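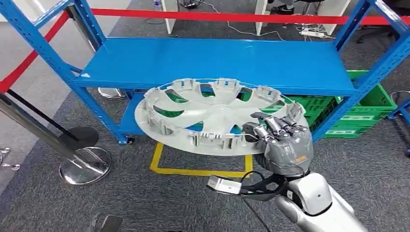 Okay friends, I promised I'd tell you how the wheel cover shelves are going, and I've had my tea, so settle in. Short version: I'm still very much in it. Long version is this whole thread (sorry to everybody who follows me for the bread). The light gray ones with the curved spokes that get skinnier toward the outside are my favorites to look at and my least favorites to put away, and if you look at that ring of little clips and tabs standing up all the way around the rim you'll understand my problem. They catch on everything. Sweaters, each other, the lip of the shelf, my good scarf.

For the new people, hello! I sell used plastic wheel covers, the kind that pop onto a plain steel wheel and then pop off again when you meet a curb. When someone loses one they don't want to buy a set of four, they want the one that matches the other three, and that's where I come in. It's a funny little corner of the world and I love it.

The inventory on the day we started was 424 covers. I know that because Josefina Herrera made me write it down before we touched a thing, and she was right to, because by the second afternoon I'd have sworn it was a thousand.

We used to stack them flat like dinner plates. I did it that way for years in the old place on Ibarra and it was fine when I had a few. But with the clips pointing up, every cover bites the one on top of it, and then you tug, and you hear that little tick sound, and now you own a cover with a missing clip. I have said some words in that room that my grandmother would not have liked.

So the first rule of the new system is no more tall stacks. Bigger covers lie flat on the wide boards with cardboard between, never more than a few deep. Anything small goes in the green crates, standing on edge like records. Josefina wanted all of them on edge, but the big ones lean, and once one leans the whole row goes over like a tired family on a sofa.

A word about the shelving, because three of you asked. It's the plain steel kind with the slotted uprights, painted that very cheerful blue. You can move the boards up and down by the slots, and I recommend deciding your heights BEFORE you load it. I decided mine after. Twice. The second time I sat down on the carpet and ate a whole sleeve of crackers before I could face it.

The folded lip along the front of the board is wonderful for stiffness and it's also exactly the height that a clip likes to snag on. You learn to lift first and then slide. Lift, then slide. I've been muttering it in the grocery store.

Somebody asked how I tell them apart when they're all gray and round. Well! Most of it is on the back. Turn one over and there's usually a part number molded in somewhere, and a size. Then you look at the spokes. Are they straight or do they curve, do they curve the same way, is the center raised or is it sunk in. After a while you get so you can do it across a parking lot, and your family stops wanting to walk with you.

My hardest ones are from the Movora wagons, because they changed the cover partway through and the two versions look like twins until you set them side by side. The later one has slightly wider spokes. I have mailed the wrong one to a very patient man in Jirncombe two times now, and both times he wrote back to ask how my mother was.

Labels: we're doing paper tags on a loop of string, tied through one of the openings between the spokes. Size first, then part number, then a letter for condition. Stickers were my idea and it was a bad one. They leave a gummy square on the painted face and then you're there at night with the vegetable oil and a rag.

Condition letters, since I know some of you do this too and we should all compare notes. A is clean with every clip. B is every clip but scuffed. C is missing a clip and still snug enough to sell, with a note in the listing. D goes in the parts bin, where its good clips can be borrowed if they're the removable kind. We've tagged 267 so far and I'm proud of us.

Some of you will remember the floor from my last thread, the tape and the arguing. I wanted marked-off corners on the carpet so we'd both know where a pile is allowed to live and where a person has to be able to walk. Yellow tape, because it's the one color I can still see at the end of a long day without my glasses.

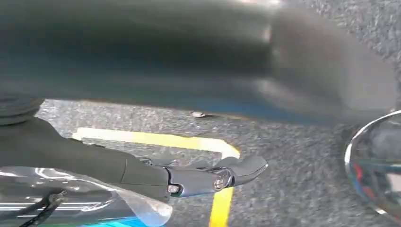
Tape on carpet is a bit of a marriage, by the way. You have to press it down with the side of your shoe the whole length of it, and then do that again the next morning, and keep the vacuum off the ends. My corners are coming along better than my straight lines. Josefina says a straight line is just a matter of not stopping to talk halfway through, and I have no answer for her.

The other thing about carpet is that it eats hardware. Speckled carpet is the worst for it. Anything little and silver goes down and it's gone until you find it with your bare foot. I keep a jam jar on the shelf now, and whatever turns up goes in the jar first and we work out what it came off later. So far the jar has screws, a couple of washers, a valve cap, one earring (mine, missing since April of last year!) and a spring we're both a little afraid of.

Would I choose carpet again for this? You know, I might. A cover dropped on concrete lands right on its edge and that's your clip. On carpet it sort of thuds and forgives you. I've dropped plenty this week and only two went down a letter.

Cleaning, quickly, because Neltance Hubcap Club people always want to know what I use. Dish soap, warm water, a soft brush, and an old toothbrush for around the hub where the brake dust bakes on. Rinse and stand them up to dry on a towel. That's all. Please don't put them in the dishwasher. I did, and one came out shaped like a potato chip.

Someone's going to ask about prices so: most singles are $9 plus shipping, the odd ones go up from there, and if you've got the same cover as me and just need a clip, send me a note with a photo of the back and I'll see what's in the D bin. Include the back! I get so many lovely photos of the front.

What's left: the rest of the tagging, the top boards, and one tower of mystery covers with no number on them anywhere. I'm going to post those a few at a time and let you all have at it. You got the last batch faster than I could type, and one of you did it from the shape of the center alone, which made me want to bake you something.

Adding this on because I forgot: the list of what's tagged is up on my page, dated 2021-04-21, and I'll put out a fresh one when we get through the next shelf. If a cover isn't on the list it might still be in the building, so do ask.

Also yes, the bread is still happening. It's rising on top of the fridge right now and I'd better go look at it. Love from Wubit Wolde and the covers, and Josefina says hi.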